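Plaltell Episode Studio
Turn two-handed gripper recordings into training episodes for cloth handling

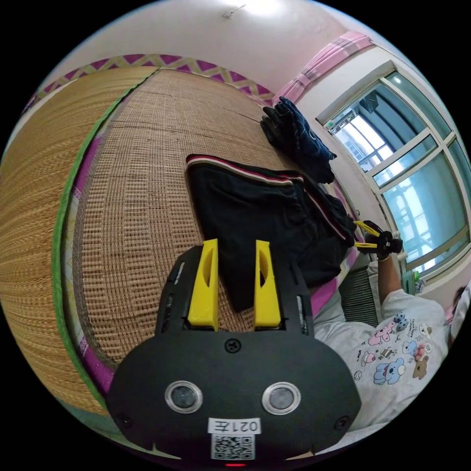

What it does

Plaltell takes raw video and motion logs from a pair of hand-held grippers and turns them into clean, time-aligned episodes you can train a policy on. We built it for soft stuff: pants, shirts, towels, bedding, anything that changes shape the moment you touch it. Rigid parts work too, but clothes are where we spent our evenings, and clothes are where the software really shows what it can do.

Each gripper's wide-angle view goes in as its own stream. Plaltell works out where each tool was, how far open its fingers were, and how the two tools moved relative to each other. Out comes an episode with both hands on one clock, a pose track for each, a finger-width track for each, and a list of the spots where the software wasn't sure of itself. We love that last part, and we'll come back to it!

Tracking in real bedrooms

Lab tables are easy. Homes are full of plain white walls, big bright windows and fabric that moves while you're trying to use it as a landmark. The tracker in Plaltell learns which parts of the view are holding still and leans on those. A woven mat is a gift, with all that fine texture, and so are patterned borders and window bars. A dark garment on top of the mat gets masked out of the pose estimate as soon as it starts to shift, then handed over to the cloth module, where it belongs.

Window light gets its own treatment. Exposure can swing a lot when a wrist turns from the bed toward the glass, so the tracker matches features on local contrast and carries the motion sensor through the washed-out moments. If it loses the thread completely, it keeps recording, marks the gap, and picks up again at the next place it recognizes.

The fisheye model covers the full round image. You don't have to crop to the middle, and we'd ask you not to. The far edges bend hard, but they're often where the other hand is.

Seeing the other hand

When one gripper comes into the other's view, Plaltell uses it. The bright yellow fingers are easy to pick out against bedding and walls, and a sighting of them gives a direct measurement between the two tools. Those sightings get folded into both tracks, and they do wonders for the drift that creeps in over a long fold. You can switch this off per session if your fingers are a color that blends into your laundry.

People in view are handled separately. Faces are blurred at import by default, before anything is written to the project folder. Clothing on the operator is tagged so a sleeve or a busy printed T-shirt doesn't get mistaken for the garment being handled. (That tag took us three rewrites and we're very proud of it.)

The cloth module

For every garment, the module keeps a rough outline, a guess at the waistband or collar, and a list of likely grasp edges. Contrast trim helps a lot. Stripes along a waistband or a side seam give the module a line to follow, so it can tell you which way the pants are facing and where the seam runs. Plain dark fabric crumpled into a pile is still the hardest case. There the module reports a low score and leaves the outline open, and you can draw it in by hand in the editor.

Garment states are yours to name. We ship with spread, bunched, half folded, folded and in hand, and most people add a few within the first day.

The timeline editor

Both views sit side by side over one timeline. Scrub one and the other follows. Finger width is drawn as a curve below each view, so a grasp shows up as a dip you can spot from across the desk. Shaded bands mark the uncertain stretches. Click a band and you get the reason: low texture, glare, fast motion, or a moving background.

Cutting is quick. Set the start at the approach, set the end at the release, give it a label, move on. Keyboard shortcuts cover all of it, and you can remap every one.

Planning preview

The newest piece, and the one we keep showing to everybody who walks in. Pick an episode, pick a two-arm robot model, and Plaltell replays the tool paths on that robot. It checks reach, joint limits and collisions between the arms, then colors the path by how comfortable each stretch would be. Human wrists do cheerful things that robot wrists won't. It's much nicer to learn that in March, with one session recorded, than later with a whole archive.

The preview is a kinematic check only. It doesn't simulate fabric, and it won't tell you whether a fold would succeed.

Specs

Streams per session: up to 4
Episodes per project, tested: 400
Garment classes included: 27
Parallel import jobs: 4
Lens models: fisheye, wide, standard
Tool IDs: read from a printed code or typed in
Left and right assignment: from the tool ID, editable after import
Export: plain folders of video and tables, or the Cattaneo episode format
Runs on: Linux workstation with a discrete GPU; the editor alone also runs on a laptop

Before your first session

Calibrate each gripper once with the printed board, and again if you've taken the lens off. Open and close the fingers all the way at the start of every recording so the width track has its two end points. Hold both tools where each can see the other for a moment, then get to work. Move at the speed you'd normally fold at. Slow, careful demonstrations make slow, careful policies, and the tracker is perfectly happy with a brisk pair of hands.

Editions

Grakside is the single-workstation edition and includes everything on this page except shared projects. Markstead adds a server, shared label sets and a review queue, and it opens Grakside projects with no conversion. Both editions get the same tracker updates on the same day.

Sample projects, the calibration board and the full manual are in the downloads section.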